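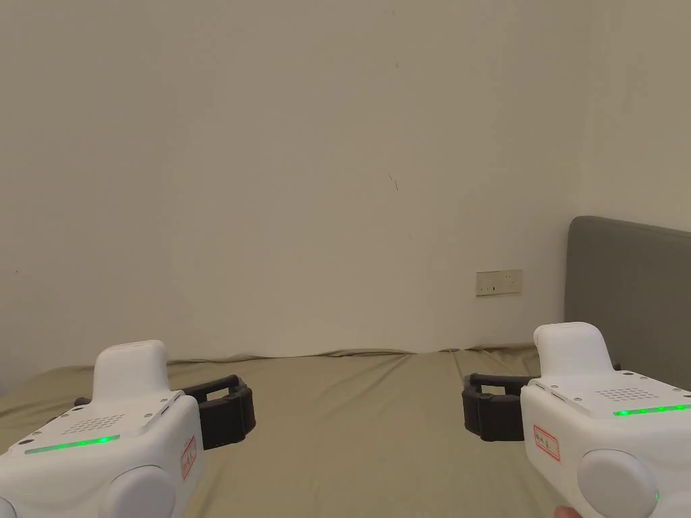

*The two white hand-held grippers over the bed, with their black jaws turned towards each other.*

**Totdale, 4 Jun 2018** — Bed-making has kept the team at Nekura busy this spring, and we're pleased to say that the long comparison of hand-held grippers is at last nearly done. Two jaw designs went up against each other, a stiff one from Tirkholm and a softer, segmented one from Kamolrat, and between them they have now been through 528 tries at pulling, folding and smoothing a sheet (a good many more than any of us planned for, it must be said!).

The softer jaws did better on thin cotton, while the stiff pair held on more firmly at the corners — which is where most of the dropped sheets had been. Some of our testers found the grip tiring after 18 minutes or so of steady folding, and a lighter handle is being drawn up. The next round moves on to pillowcases, and the full results will be shared at our open evening in November.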